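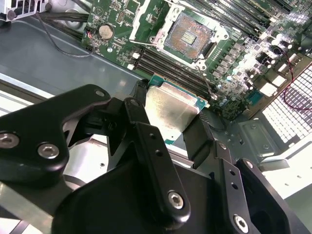 What does a student team need before it can teach a robot to place a processor? It needs a clear task, written so that two different people would do it in the same way.

Home | Contents | Chapter 4 | Exercises | Glossary

Chapter 4
Fine placement: the Wuvstead student project

In the earlier chapters our robots moved large and simple things, and an error of some millimetres did no harm. In this chapter the parts are small and the error must be small also. We follow one project from the robotics club at Wuvstead, in which nine students worked under their teacher, Poonam Lodhi, to place a processor into the socket of a server motherboard.

The club divided the task into four stages: grip, approach, align and release. Each stage had its own page in the club notebook, with a start condition and an end condition. The first version of the notebook said only "hold the chip well". Ms Lodhi returned it and asked in which place the fingers should touch, and with what tilt.

The students practised the motion 70 times before they changed the speed. They came on Sunday mornings, when the workshop was quiet.

Before you read section 4.1, please revise the following terms from Chapter 3: end effector, wrist camera, tool frame. You will also need the table of gripping forces.

4.1 Describing the grip

A grip is described by the contact points, the direction of closing and the force. We begin with the contact points, because the other two depend on them.

Last updated: August
Contact: Tadura Course Books | Copyright Tadura | Back to top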